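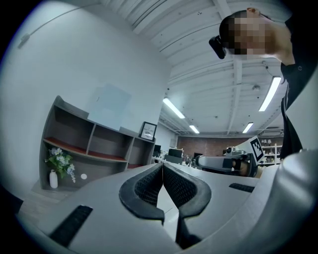

Open cubbies are where I want to start this week, since half of you picked them for your storage study and the other half told me you hate them. I used to hate them too! They show everything, they collect junk, and the bottom row turns into a place where a single glove lives for 2 years. But look at what a low unit does along a long white wall. It gives you a top surface, and a top surface is where people start putting things they like - a pale blue board leaned back against the wall, a small black-framed print that says NATURE down at the end. None of that needs a nail. For a rented room that's a big deal, and I'd like you to keep it in mind when you get to part two of the assignment.

Week 9: Low storage in shared rooms

A few things from the reading (the Nomora chapter, pages 39 and on) that I want to say out loud before we move along.

Low means you can see over it. When I say low in this class I mean the top is somewhere between your knee and your hip. Go higher and you've built a divider, and dividers were last week.

Color on the inside of a cubby reads very differently from color on the front. A gray unit with red inside looks plain from the side and quite lively when you stand square to it. I love this trick and I wish more people used it. If you're repainting an old piece for your project, try the insides first and leave the outside alone for a few days. You can always do more.

Leaning versus hanging: leaning is quick, it's easy to change your mind, and it looks relaxed. It also slides. Put a strip of rubber or a dab of putty under the bottom edge. I learned this with a mirror in my first apartment and I still miss that mirror. 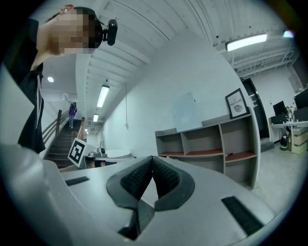 Then there's the question of what goes next to your shelves, and this is where most of the October drafts got into trouble. You drew a lovely storage wall and forgot that somebody has to walk past it, get through the doorway, and sit down at a desk. A desk with two monitors wants a chair, and the chair wants room to roll back. Boxes end up under the desk, bags end up under the desk, and then your feet have no place to go. So please draw the boxes! Draw the backpack too. I'd much rather see a messy honest plan than a clean one that only works on moving day.

Stairs count as well. If your room has a staircase, mark the bottom step and keep furniture well clear of it. The Kano handout has a decent diagram (ignore the lighting section, we'll do ours in a different way).

For next time

Measure one open shelf you use every day. Height, depth, and the width of each compartment.
List what's in it right now, before you tidy.
Sketch the top surface and whatever is standing or leaning on it.
Write one paragraph on what you'd move out, and where it would go.

Sketches are due December 16, 2022, on paper, please. Pencil is fine.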